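양팔 로봇 키트 검토, 중간보고 드립니다

2018년 1월 25일

안녕하세요! 지난번에 너무 딱딱하게 써서 보냈더니 끝까지 읽은 분이 별로 없다는 얘기를 들었어요. 그래서 이번에는 그냥 편하게 쓰겠습니다. 숫자가 필요한 분들을 위해 숫자도 넣었으니 걱정 마시고요.

먼저 지금 어디까지 왔는지부터요. 헤르덴(Herden) 재단에서 지원해 주신 덕분에 스킬토덱스(Skiltodex) 양팔 키트를 평가용으로 빌려 쓰고 있고, 검토 기간의 절반을 조금 넘겼습니다. 원래 약속드린 건 두 가지였죠. 이 키트를 우리 같은 작은 작업장에서 실제로 굴릴 수 있는지, 그리고 산다면 어느 구성으로 사야 하는지. 첫 번째는 꽤 자신 있게 말씀드릴 수 있을 것 같고, 두 번째는 아직 반반입니다.

설치 얘기를 안 할 수가 없네요. 설명서에는 하루면 된다고 적혀 있는데 저희는 이틀 걸렸어요. 팔을 올리고 나사 조이는 건 금방이었는데, 양쪽 그리퍼 영점 맞추는 대목에서 한나절을 그대로 날렸습니다. 설명서 번역이 좀... 왼쪽이라고 써 놓고 그림은 오른쪽이에요. 업체에 메일을 보냈더니 바로 다음 날 고친 페이지를 보내 주긴 했습니다. 대응은 빨라서 좋았어요(그래도 처음부터 맞았으면 더 좋았겠지만요!).

소프트웨어는 기대보다 괜찮습니다. 동작을 하나 가르치고, 저장하고, 불러와서 순서대로 붙이는 방식이라 코드를 안 써 본 사람도 오후 한 번이면 따라와요. 다만 저장 목록이 날짜순으로만 정렬되는 건 좀 답답합니다. 동작이 스무 개 넘어가니까 찾는 데 시간이 더 걸리더라고요. 검색창 하나만 넣어 달라고 요청해 뒀고, 다음 업데이트 후보에는 올렸다는 답을 받았습니다.

이제 제일 궁금해하실 천 다루기입니다. 헌 옷과 수건 분류가 저희 일의 대부분이니까 사실 이것만 되면 나머지는 다 양보할 수 있거든요. 결과부터 말씀드리면, 양팔로 한 장을 맞잡는 동작을 300번 돌렸고 그중 114번은 사람이 중간에 손을 봐 줘야 했습니다. 숫자만 보면 실망하실 수 있는데, 손이 간 경우의 대부분이 첫 주에 몰려 있어요. 얇은 천 두 장이 한꺼번에 딸려 오는 문제였고, 집는 힘을 낮추고 접근 각도를 바꾼 뒤로는 눈에 띄게 줄었습니다. 주별로 나눈 표는 따로 보내 드릴게요.

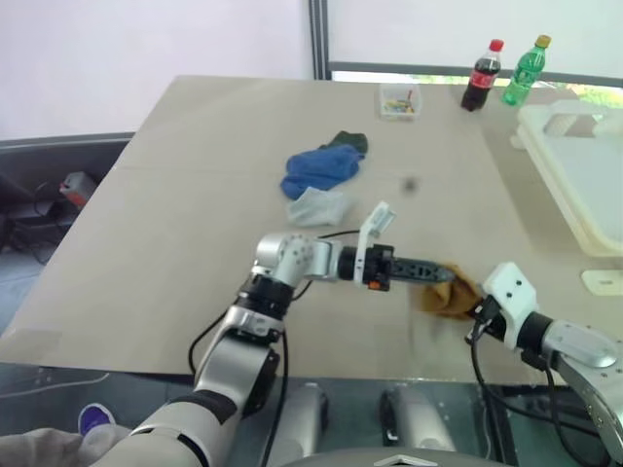

그리퍼 구성은 두 가지를 놓고 아직 고민 중이에요. 기본형 그대로 갈지, 탕기(Tanguy)에서 나오는 부드러운 손끝을 추가로 살지인데요. 기본형은 단단한 물건을 집을 때는 흠잡을 데가 없는데 천에서는 손끝 힘 조절이 까다롭습니다. 너무 세게 잡으면 자국이 남고, 약하게 잡으면 당길 때 빠져요. 그래서 요즘은 갈색 천처럼 양쪽 그리퍼로 맞잡아 상판 바로 위에서 늘어뜨리는 자세를 제일 많이 연습시키고 있습니다. 이 자세가 안정되면 펴기, 접기, 옮기기가 전부 여기서 시작되니까요. 파란 천과 짙은 녹색 천처럼 뭉친 채 서로 겹쳐 있는 경우도 일부러 남겨 둡니다. 실제 수거함에서 나오는 옷이 가지런할 리가 없잖아요! 구겨진 비닐봉지도 마찬가지고요. 반투명한 비닐은 인식 쪽에서 제일 애를 먹는 물건이라 다음 보고 때 따로 한 꼭지를 쓰려고 합니다.

손끝 교체 비용은 견적을 받아 놨습니다. 한 쌍 가격은 부담스럽지 않은데 소모품이라는 게 걸려요. 업체 말로는 저희 사용량이면 꽤 오래 간다는데, 그 말을 그대로 예산에 넣기는 좀 겁이 나서 시험용으로 두 쌍만 먼저 주문하자는 게 제 의견입니다. 이건 이번 달 안에 답을 주시면 정말 좋겠어요.

케이블 정리는 솔직히 감점입니다. 팔을 크게 움직이다 보면 손목 아래로 늘어진 선이 자꾸 신경 쓰여요. 선을 잡아 주는 클립이 옵션 품목으로 따로 있던데, 이런 건 기본으로 넣어 줬으면 좋겠다고 평가서에 꼭 쓸 생각입니다. 반대로 소음은 칭찬할 만해요. 옆에서 전화 통화를 해도 괜찮을 정도라 다른 분들한테 항의를 받은 적이 아직 없습니다.

유지보수 계약도 살펴봤어요. 스킬토덱스는 원격 지원만 들어가는 기본 계약과, 기사 방문까지 포함된 계약이 있습니다. 저는 처음에 무조건 방문 포함으로 가야 한다고 생각했거든요. 그런데 써 보니까 원격 지원으로 해결 못 한 문제가 지금까지 딱 한 건(비상정지 버튼 접촉 불량)이었고, 그것도 부품을 택배로 받아서 저희가 갈았어요. 첫해만 방문 포함으로 하고 그다음 해에 기본으로 내리는 방법이 되는지 물어봐 둔 상태입니다.

비교 대상으로 적어 냈던 할타노(Jaltano) 쪽 제품은 시연만 봤습니다. 속도는 확실히 더 빨라요. 보면서 우와 소리가 절로 나왔는데, 천을 다루는 시연은 준비가 안 되어 있다고 해서 저희 조건으로는 비교를 못 했습니다. 저희 수건을 몇 장 들고 갈 테니 다시 한번 보여 달라고 부탁해 뒀고, 날짜가 잡히면 재단에서도 한 분 같이 가시면 어떨까요? 글로 옮기는 것보다 직접 보시는 게 훨씬 빠를 거예요.

일정은 조금 밀렸습니다. 영점 문제로 까먹은 시간도 있고, 제가 접기 동작을 너무 쉽게 봤어요. 네모난 수건은 그럭저럭 되는데 소매가 달리면 완전히 다른 얘기가 됩니다. 그래서 소매 있는 옷은 이번 검토 범위에서 빼고, 수건과 행주, 작은 담요까지만 평가하는 걸로 조정하고 싶습니다. 최종 보고는 예정대로 8월에 드릴 수 있어요. 범위 조정만 승인해 주시면요.

예산은 계획 안에서 쓰고 있습니다. 대여료와 보험료는 전액 나갔고, 소모품 항목은 아직 여유가 있어요. 위에 쓴 손끝 두 쌍도 그 안에서 해결됩니다. 교육비 항목이 거의 그대로 남아 있는데, 업체 교육이 무상으로 바뀌어서 그렇습니다. 이 돈을 안전 펜스 쪽으로 돌려도 되는지 여쭤보고 싶어요. 지금은 바닥에 테이프로 선만 그어 놓고 쓰는데, 정식으로 들여놓으면 제대로 된 게 있어야 할 것 같습니다.

답을 기다리는 건 손끝 주문, 범위 조정, 교육비 전용, 이렇게입니다. 메일로 한 줄씩만 주셔도 돼요. 저는 그동안 담요를 시작하겠습니다. 무게 때문에 걱정이 좀 되는데, 해 보고 바로 알려 드릴게요!

댓글 2 · 공유 20

맨 위로 | 문의하기 | © 2018 모든 권리 보유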